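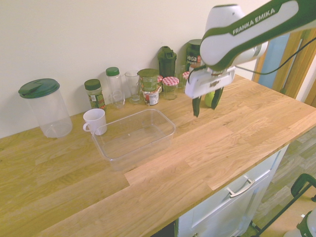

Grokmont Mini Server Board – passive, dual network

I've been selling these little boards for long enough now that I've got one doing my mail, one doing backups and one in a drawer that I keep meaning to do something with. So this page is half product listing and half me going on about what I've done with mine. Skip to the bottom if you just want the price!

What it is: a small low-power server board with the processor soldered on, two gigabit network ports, one memory slot, two SATA connectors and a socket for a CompactFlash card on the underside. No fan anywhere. Power comes in through a 12 volt barrel plug, so you don't need a full-size supply, and mine pulls 11 watts at the wall when it's sitting idle with one laptop drive attached. With both drives spinning and a big copy going over the network it gets up to 28 watts and stays there.

Which Linux to put on it

I run Debian on all of mine, mostly out of habit. Ubuntu Server installs fine too (I did one for a customer in June and it found both network ports on the first go). The text installer is the one to use, the graphical one is painfully slow on this chip. If you're booting from the card slot, put /tmp and /var/log in memory, and mount everything with noatime. I forgot to do that on my first one and the logging chewed away at that poor card day and night.

One gotcha – the two ports sometimes swap names after a kernel update. The port nearest the power plug was eth0 for months and then one morning it was eth1, and I was locked out of my own firewall before breakfast. Tie the names to the MAC addresses before you put it somewhere awkward. Both addresses are on the sticker on the underside, so write them down before you screw the board into a case. I've taken mine back out twice for exactly that.

The serial header works and you'll want it. The console runs at 115200, 8N1, and the cable is in the box. I leave the login prompt switched on there all the time.

Cases

The board fits the Rønning slim case and the Fletwood wall box. I prefer the Rønning. It has vents along both long sides, and the lid lifts off with two thumbscrews. The Fletwood looks tidier but it's a tight squeeze with two drives in, and I wouldn't do it in a warm closet. My mail box lives in a Fletwood with a single drive and the processor has been up to 91 degrees in the middle of summer. It kept going, but I moved it to a lower shelf after that and felt a lot better about the whole thing.

Don't use the old Preromville case, even though the holes line up. The back plate covers half of the second network port and you'll be at it with a file all evening, like I was.

Memory

One slot, takes a 4 GB stick at most. I've tried an 8 and it just beeps at you. I test every board with the memory I ship it with, so if you order them together you can skip the overnight memtest (I'd still run it, but I'm like that).

In the box

Board, back plate, serial header cable, one SATA data cable, one SATA power lead and a bag of screws. The power brick is extra – pick the plug type when you order. Memory and card are extra too, and there's no driver disc as everything's in the kernel already.

Ordering

I have 10 of the current revision on the shelf. Price is $91 for the bare board, and I'll fit the memory and put Debian on a card for another $28 if you'd like it ready to go. Tell me the hostname you want in the order notes, otherwise it'll turn up called grok. Returns are fine within a month as long as you haven't soldered anything to it.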